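Clusolden club forum > Laundry sorting challenge

ribcage1930
Our practice pile for the Halliday round. I'd start with the checked shirt – it's right in the middle of the pile.
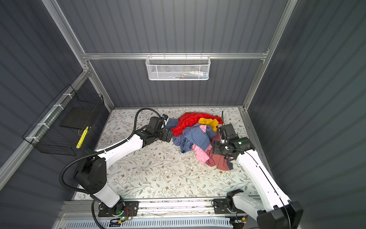 Both arms at the pile

mossy_gear
Nah, go for red! Shiny stuff bunches up in wrinkles and I want to know early if we can handle it.
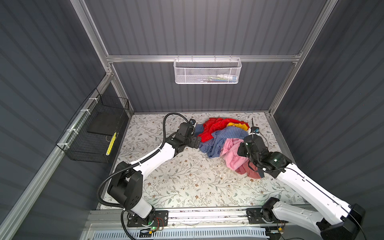
Re: which piece first

ribcage1930
Still say shirt. But ok, look at pink on the left arm and mustard on the right.

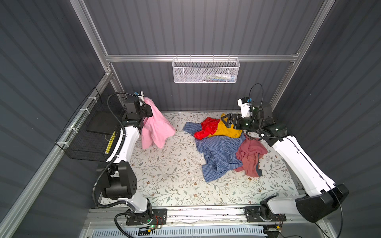
tapioca_300
Two at once is asking for tangles, I'd do pink alone. Wrist view:
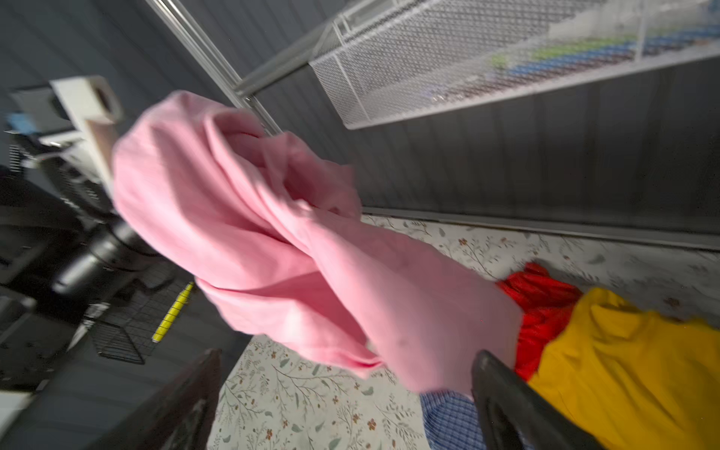

pink, twisted up pretty good

mossy_gear
Fine, pink. Red's next though!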